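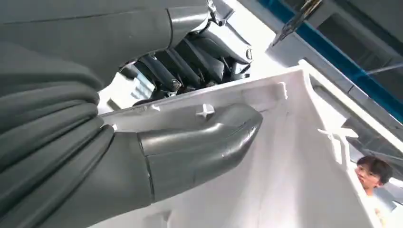
White molded plastic tray or drawer part, raised rim along the top edge.

Cleaning and refitting molded plastic drawers

Molded drawers and trays in refrigerators, storage towers and shop cabinets are usually polystyrene, ABS or polypropylene. The material determines what can be used on it. Look for a recycling mark on the underside: PS, ABS or PP. If there is no mark, treat the part as polystyrene, the least tolerant of the three.

Removal

Empty the drawer first. Pull it to the stop, lift the front edge until the rear clears the catch, and draw it out level. Support the base with one hand while the other holds a side wall. Lifting by the front rim alone puts the load on the corners, and most cracks start there.

A drawer from a refrigerator should stand at room temperature for an hour before it is washed. Cold polystyrene can crack in hot water.

Washing

Use lukewarm water and a small amount of dish soap. A soft cloth is enough for the flat faces. For the inside corners, where the curve collects residue, use a soft toothbrush. Scouring pads and powdered cleansers dull a glossy surface permanently.

Do not use acetone, lacquer thinner or citrus-oil degreasers on PS or ABS. Label adhesive comes off with vegetable oil left in place for 5 minutes, followed by soap and water.

For odors, fill the drawer with warm water and baking soda, 2 tablespoons to the quart. Leave it for 4 hours, then rinse. Turn the drawer upside down to drain. Water trapped under a folded rim will run out later onto the shelf below.

Scratches

Light scratches on opaque white plastic can be wet-sanded with 2,000 grit paper on a foam block, then brought back with plastic polish. Keep the strokes in one direction. Do not sand any textured area; the texture cannot be restored.

Cracks

Hairline cracks in PS and ABS can be closed with solvent cement applied from the outside with a fine brush. Clamp lightly and leave overnight. Polypropylene does not take solvent cement, and ordinary super glue will not hold on it without a primer. Drawers in direct contact with food should be replaced.

Runners

Wipe the runners before the drawer goes back. Plastic-on-plastic runners need no oil, which holds grit. If the drawer drags, rub a plain white candle along the contact strip and work the drawer in and out several times. Drawers in an unheated garage may bind in August and run freely in winter; leave the runners alone unless the binding persists.

Enter the rear of the drawer first, at the same angle used for removal, then lower the front and push to the stop.

Omum Household Notes, revised Apr 26, 2020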